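Grid paper games are back at the Kitex rooms

Well, the pen and paper afternoons have started up again, and I went along in June fully meaning to stay for one cup of tea. I stayed until 5. Marisa Cirillo is running them this year out of the little room behind Kitex, and I'd forgotten how much fun you can have with a marker and a sheet of white paper.

You draw your own grid, and that's half the charm of it. Some people bring a ruler (you know who you are), but Marisa reckons freehand is fine as long as you can tell one square from the next. We began with dots and boxes, moved on to battleships and finished with a word game she picked up from her aunt, which I still don't understand – I scored 3. The Rweyemamu sisters cleaned up with 64 between them and were very gracious about it!

Entry is a gold coin, and so far the afternoons have raised $378 towards new shelves for the games cupboard. Zamel has promised a box of markers in different colours, so we won't all be fighting over the good black one any more. Bring a clipboard if you've got one, there's never enough table to go round.

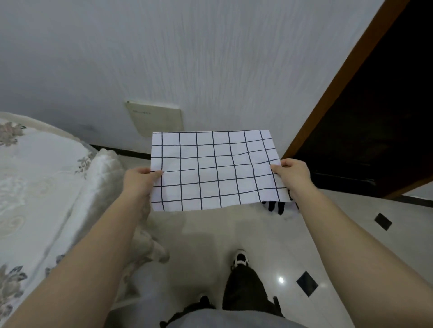 Kids are welcome with a grown-up, and if you've got a favourite game that only needs squares, write the rules down for Marisa and she'll put it on the list for next time.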